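Punodeo pulls the pin on its 30-leg multi

November 20, 2018

Punodeo has quietly retired the Kong, the 30-leg multi it launched in August with a good deal of chest-beating and a free $5 bet for anyone game enough to have a go.

The Kong asked punters to pick 30 winners across one weekend of racing, footy and whatever was on in Europe after midnight. Get the lot and you were set for life. Get 29 and you received an email that began "So close!"

By the bookmaker's own tally, 1,454 Kongs were placed before the product was pulled. The number that got home was zero. The longest-lived ticket made it to leg 19, a greyhound at Wustley, where the dog in question showed a great deal of interest in the rail and very little in the lure.

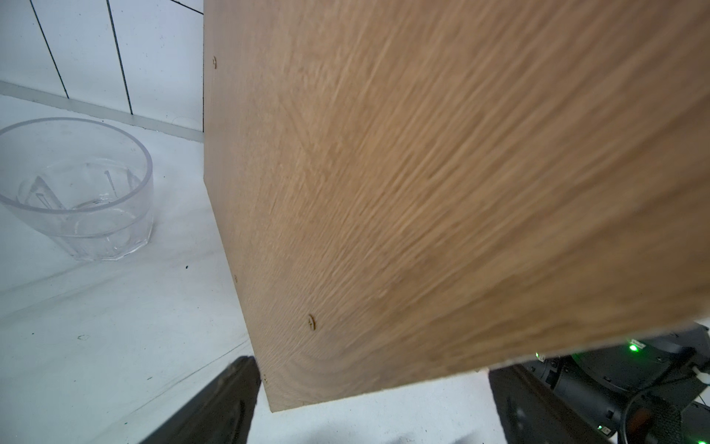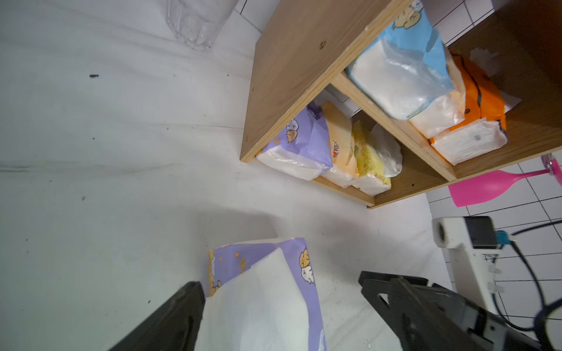
RACING AND BETTING

Punodeo says the Kong was "a fun product that had run its course", a generous way to describe something that generally ran its course by Saturday lunchtime. Tickets already in the system will stand, and unused bonus bets can be put on anything else the site offers, including the much more sensible 12-leg version.

Rival outfit Postside, meanwhile, has spotted a gap in the market. It will offer a 31-leg multi from next month, with the top payout capped at $2,000 -- a cap that seems unlikely to trouble anyone.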